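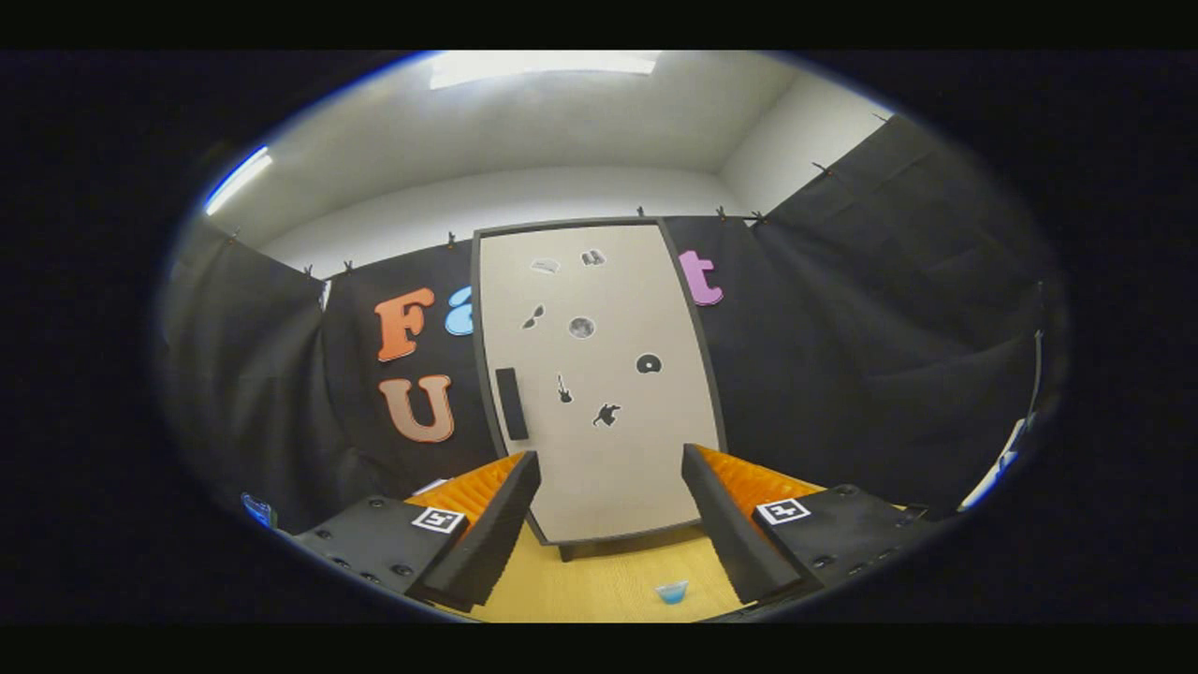

Geketthorpe Track Run: frequently asked questions

These answers cover the timed run held at the Kershaw track. They should be read alongside the entry conditions. Where the two differ, the entry conditions apply.

What is the format?

Each race lasts 30 minutes. All runners start together on the gun and run anticlockwise until a second gun is fired. The result is the distance covered between the two guns, rounded down to the whole metre. There is no fixed finish line, and a runner who stops early keeps the distance already recorded.

Races are graded by the distance or equivalent time given on the entry form. Men and women run in the same races and are listed separately in the results.

How is distance measured?

Full laps are counted by transponder and checked against a written lap sheet. The last, incomplete lap is measured by hand. When the second gun goes, each runner must note where the leading foot was at the moment of the report, stop as soon as it is safe, and drop the numbered beanbag handed out during the closing laps. An official will then place a peg at the correct point. Runners should stay beside the beanbag until the peg is in and the number has been read back.

Distance to the peg is taken with a measuring wheel along the kerb line, starting from the last fixed mark passed. Fixed marks are painted on the inside of the kerb all the way round. The wheel is checked against a steel tape before the first race and again after the last one.

Is lane one the standard length?

Yes. The current survey gives a lap of 400 metres, measured 30 centimetres out from the raised kerb. Where the kerb has been taken up for the steeplechase water jump, cones mark the line. Stepping inside the cones is treated in the same way as stepping inside the kerb.

Running wide adds ground that isn't credited. A runner who spends a whole race on the outside of lane one will cover more than the published distance, and no correction is made for this.

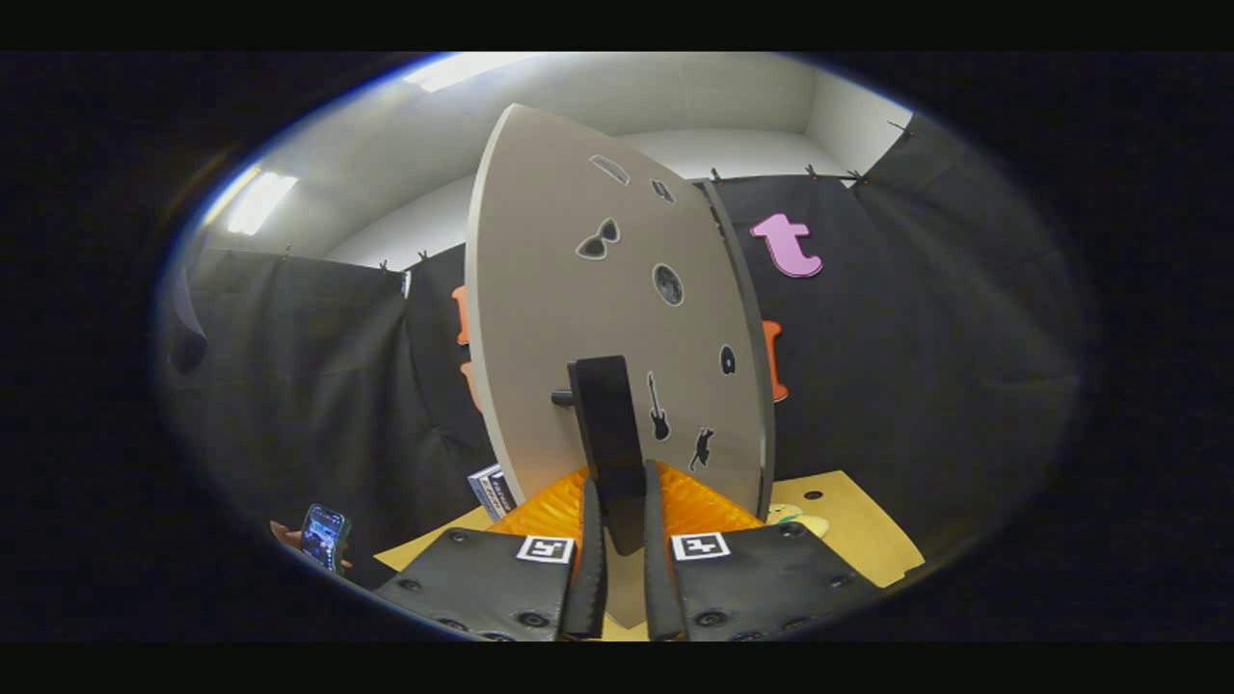 Which transponder will I be given?

We use the Trundulance ankle transponder, worn on the left leg with the strap closed over the sock or bare skin. It must not be carried in the hand or fixed to the shoe. The mat at the start line reads the ankle height only, and a transponder worn elsewhere may drop laps.

Collect the transponder with your number from the declarations desk. It goes back in the tray at the same desk. Transponders not returned are charged at replacement cost to the card used for entry.

What happens if the transponder misses a lap?

The lap sheet is used. Every runner has a lap recorder who writes down the running clock time at each crossing. A missed lap shows up as a split of double the usual length, and the written time is put in its place. The entry is marked "M" in the results.

If both the transponder and the sheet are in doubt, the referee, Tincuța Pascu, decides the count. She may ask for the sheets of runners who were close by on the track at that point. A lap that can't be supported by either record isn't awarded.

Can I protest a lap count?

Yes. Protests are made in person to the referee within 30 minutes of the results for that race being posted on the board. They can be made by the runner or by a club official acting for the runner. There is no fee. The lap sheets can be looked at in the referee's presence but can't be taken away or copied.

Results posted online later the same evening are provisional. A change made after a protest is shown with the old and new distance.

Are pacemakers allowed?

Only in the top graded race, and only if they start with everyone else. A pacemaker has to be named on the start list and wears a plain number with no transponder. Pacemakers who have been lapped must leave the track on the outside. They may not wait and rejoin. 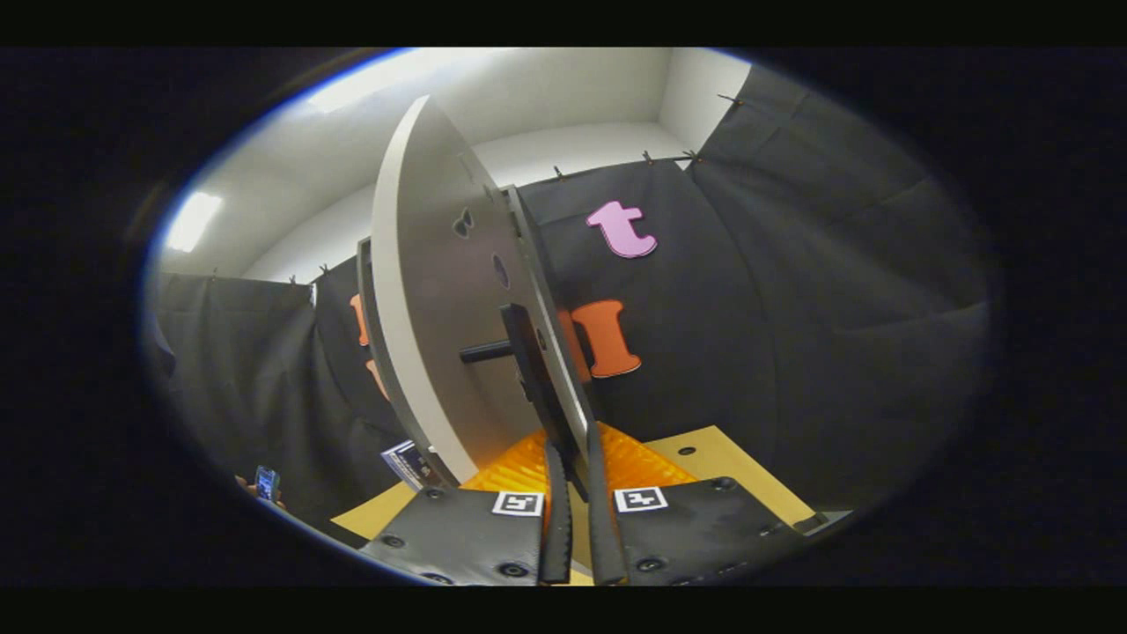

A runner entered for the race in the ordinary way may lead at any pace and for as long as they like. The rule above applies to named pacemakers and doesn't restrict tactics among entered runners. Wavelight or other trackside pacing lights aren't installed at Kershaw, and devices that give an audible pace signal to other runners aren't permitted. A watch on the wrist with its sound switched off is fine.

What should I do when being lapped?

Hold your line. Lapped runners are not required to move out, and sudden sideways movement is the usual cause of contact. Faster runners pass on the right. Calling "track" is discouraged in these races because it tends to make people look round.

In the lower graded races the spread of pace can be wide. Iker Arroyo, who draws up the grading, will move a runner up or down if recent results don't match the time on the entry form. Movements are final once the start lists have been issued.

How will I know how long is left?

A trackside clock at the start line counts down. The announcer, Saturnino Vidal, calls the time at intervals during the race and more often towards the end. A whistle is blown two minutes before the second gun. Beanbags are handed out from the infield side after the whistle, so runners should expect an official to step up to the kerb as they come into the home straight. Take the bag marked with your own number. If you miss it, carry on; the official will stand at the kerb again on your next lap, and if there is no next lap a judge will mark your position by eye.

What may I wear on my feet?

Spikes, racing flats and ordinary running shoes are all accepted. Spike pins must be the short pyramid or compression type. Needle pins damage the surface and aren't allowed. Shoes may be checked at declarations.

The sole thickness limit in the entry conditions applies to any runner who wants a distance to count for ranking. A runner in thicker shoes can still take part and will appear in the results with a note against the name.

Can I have drinks or sponges during the race?

Water is available from a single table on the outside of the back straight. Runners move out to the table and come back in when clear. Bottles can't be handed over from the infield. Personal drinks may be left on the table before the start, labelled with the race and number.

In hot weather sponges are put out as well. Please drop them on the outside of the track.

What if the second gun fails to fire? 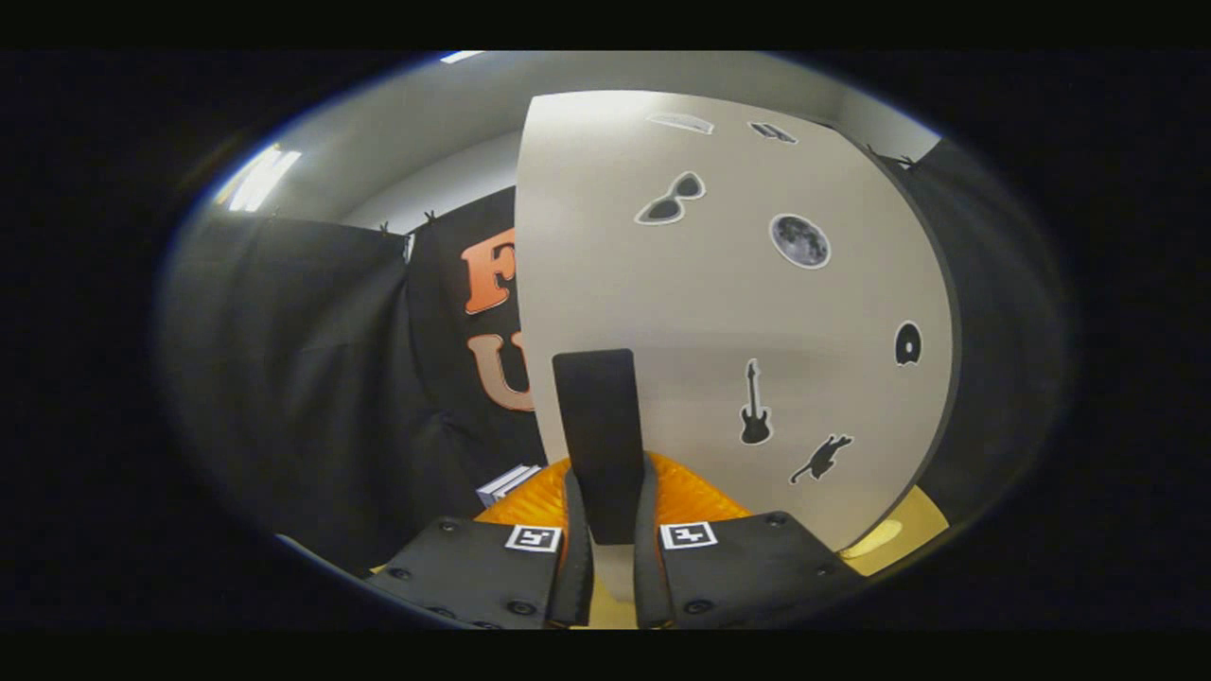
The starter carries a spare gun and an air horn. If the gun misfires, the horn is sounded straight away and counts as the end of the race. Any gap between full time and the horn is read from the photo-finish clock. The chief timekeeper, Rosalía Quintana, will then work out a reduced distance for every runner from that runner's own average speed over the last complete lap. Adjusted distances are marked "A" and are not put forward for record purposes.

If a race is stopped for any other reason before full time, no distances are given. Split times at the standard distances remain valid for runners who had already passed them.

Will my intermediate times count?

Times at 3,000 and 5,000 metres are recorded by photo-finish for the top race. For the other races they come from the transponder and are listed as splits only. To be credited with an intermediate time a runner doesn't have to complete the full period, but must not have been disqualified.

How do I get there and where do I park?

The track is at the Protitstead end of Geketthorpe, behind the leisure centre. Use the upper car park. The lower one is locked in the evening when the pool closes. Changing rooms are in the main building and the showers take a token from reception.

Warm up on the grass or the outer path. The track itself is closed for warming up while a race is on, including the outside lanes.

Who do I contact about an entry?

Anselmo Llorente handles entries, withdrawals and changes to club details. Use the form on the entries page and give your entry reference. Club changes sent after the start lists are issued won't appear in the programme but will be corrected in the results.

Related pages
Entry conditions
Grading and start lists
Guide for lap recorders
Results archive
Kershaw track: opening hours and charges

Last updated: May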